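4.2 Data collection for the disassembly tasks

We collected all demonstrations in the same cell, with two arms standing on opposite sides of a slatted aluminum table. Each operator used a pair of hand controllers and saw the work directly, without a screen between. In an early version we asked the operators to work only from the camera view, but the loss of depth made the removal of small boards very slow, and we gave up this condition after the first week.

The computers were old office desktops bought from the recycling company Grirnidard. We did not select them by model. A case was accepted when the side panel could be taken off by hand and when the memory slots were reachable from above with the fingers of the gripper closed to the width of one module. The panel was always removed by the experimenter before recording. The orientation of the case on the table was changed by a small random amount between episodes, while the fixture plate stayed fixed to the left of it.

The view of the fixed camera during a memory removal episode is given in Figure 3. The plate carries raised blocks and slots of several shapes, and it was 3D printed in our workshop after a design by the second author. It serves as the common placing area for all tasks, so that a policy trained on one task meets the same geometry in the next one.

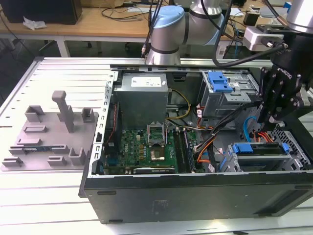 Figure 3. Workspace for the memory removal task, fixed camera. The opened computer lies on its side; the fixture plate with a module-like board is at the left, and the gripper is above the right side of the case, near the cable bundle.

The main difficulty for the policy is the wiring. The cables between the power supply and the drive bays are soft, they change their shape after each contact, and they differ from one computer to another. We therefore recorded 900 episodes in which the operator was told to push the cables aside first, and to approach the slots only afterwards. These episodes are called the clearing subset. The complete set, which we name Skotcombe, contains almost 4,000 episodes including the clearing subset.

Episodes were labeled by two persons (Bontu Teshome and Baltazar Alvarado) working separately. An episode was marked as a success if the module was released on the plate and the board inside the computer had not been lifted from the case. Where the two labels did not agree, both persons watched the recording together and decided. This happened for 107 episodes, and most of them concerned a module which touched the plate but was resting partly on one of the raised blocks. We kept such cases as failures.

4.3 Effect of the clearing subset

To see how much the clearing subset contributes, we trained the Gretus policy twice, with and without it, and we kept the number of training steps equal. Both versions were tested in 50 trials on computers that do not appear in the training data. The version without the subset often closed the fingers on a cable together with the module and then stopped, as the force limit was reached. With the subset this kind of failure became rare. A different failure remained in both versions: the arm sometimes approached the slots at a wrong angle when the case was rotated near the end of the allowed range. We suppose that the range was sampled too thinly there, and we discuss this point again in Section 6.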